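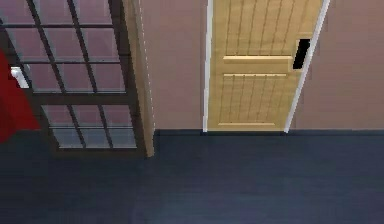 Household Noise and Evening Study in Trarkcombe
Final report, Housing and Society module
Niamh Mac Carthaigh and Enda Hayes
Supervisor: Mirjam Jacobs
Submitted Wednesday, June 10, 2020

1. Purpose
The project examined how noise inside the home affects students who study there in the evening. Earlier coursework dealt with street traffic only.

2. Method
A questionnaire was sent to students living in Trarkcombe and Hadorley, and 133 replies were received. Of these respondents, 24 also kept a noise diary for 13 days. Entries gave the time, the source of the noise and whether work was interrupted.

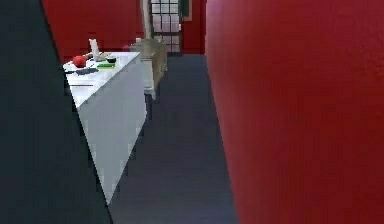

Diary entries made after midnight were left out of the analysis. Replies from the two towns were combined, as the Hadorley group was small.

3. Findings
Television and conversation were the sources named most often. Kitchen noise was reported mainly in shared houses. Students who had agreed on quiet hours with their household recorded fewer interruptions.

4. Limits
All diary entries were self-reported, and no sound levels were measured. A follow-up using meters is planned for July.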